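Vanity (furniture)

A vanity is a piece of bathroom or bedroom furniture that brings together a flat top, a mirror and, in most modern homes, a sink. The word has been used for all sorts of things over the years, from a lady's dressing table with a little stool to the plain cabinet under a motel washbasin, and people who sell them are still not very strict about which one they mean.

Origins

Before houses had running water upstairs, washing was done at a washstand, a small table that held a pitcher and a bowl. The dressing table stood somewhere else in the room and was meant for combs, powder and letters. When pipes reached the upper floors, the bowl became fixed in place and the table had to grow sturdy enough to carry it — and so, bit by bit, the two pieces of furniture grew into one. Many older washstands have since been cut open to take a modern sink, a practice that delights some homeowners and pains a good many antique dealers.

In the town of Drunwood, where the Dolard workshop turned out washstands for the boarding houses along the river, the change can be followed quite nicely through the firm's own order books. Mahfuz Gunawardena, who wrote a fond and very thorough history of the workshop, found 68 orders for pitcher stands in one early ledger and only 2 in the last one he was able to read.

Tops and materials

Marble has long been a favorite for the top, partly for its looks and partly because it feels so pleasantly cool under the hand. It does need some kindness. Lemon juice, vinegar and many bathroom cleaners will leave dull spots on a polished surface, and most owners learn to seal the stone and wipe up spills early. Wood, tile and cast mixtures of stone dust and resin are common too, and usually cost a good deal less.

Sinks may sit on top of the counter, drop into it from above, or be fixed underneath. The last kind, called undermount, leaves no raised rim to catch crumbs of soap. A low upright strip of the same stone, the backsplash, often runs along the wall.

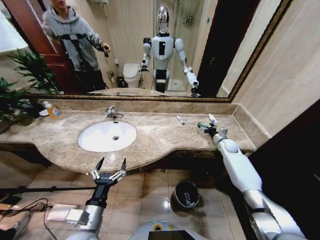
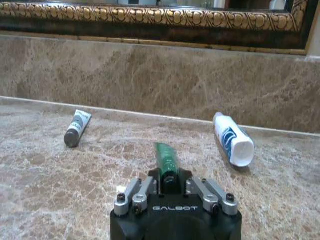
A marble counter with a marble backsplash and a mirror behind it.

Height and size

Older vanities tend to be low, which suits children and anybody who likes to sit down while getting ready. Some narrow models are only 21 inches wide and fit nicely into a powder room. The Sutherland pattern, a long double vanity once made by Vutow, had a sink at each end and a generous stretch of counter between them, so that two people could brush their teeth on a Tuesday morning without bumping elbows.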